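Home | About Us | Services | Locations | Careers | Contact

About Us

Nolis Laundry Services started with one storefront and a boiler that predated everyone who worked on it. These days we wash, dry and sort for gyms, rec leagues, guest houses and anybody in Brolano who has looked at their own hamper and given up. We have 30 people on staff and a fair number of machines, some of which do what they're told.

Washing has been automatic for longer than any of us has been in the business. What comes before and after it has not. A shirt in a heap has no front, no back and no interest in being helped. Every piece that passes through here gets picked up, turned right side out, checked and put in the correct basket, and on a busy day in March, when the leagues are all playing at once, that came to 1461 pieces. By hand. Several of those hands now have opinions about wrist braces.

So two years ago we took up with Vrettos, who make two-armed robots, and gave one of them the dullest job in the building: lifting clothes one at a time and moving them in and out of baskets.

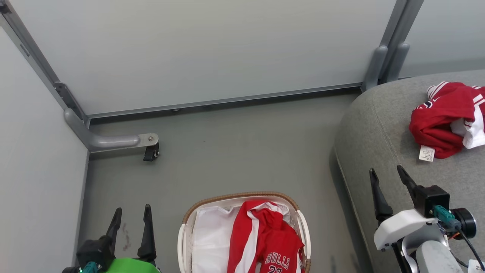
It is slower than our slowest sorter, who would like that on the record. It also never asks to swap shifts. Team shirts suit it, towels bore it less than they bore us, and anything with a drawstring is still a matter for a person.

We promised at the start that no job would go, and none has. The jobs did change. 6 of our sorters trained as cell operators, with a raise to match, and they now spend the morning correcting a machine instead of bending over a bin. Two tried it and asked for their old work back — they missed the talking. They got it. The rest of the floor has shorter stretches at the table and a longer lunch, which took more negotiating than the robot did.

Stains, mending and complaints remain fully manual.

Our main plant is at 330 Ukatbridge Road. The counter opens at 7 a.m., and the coffee is free and tastes like it.

Print this page | E-mail this page

Related
Pickup and Delivery in Brolano
League and Team Accounts
How We Label Your Laundry
Working at Nolis: Open Positions
Lost Socks: Our Policy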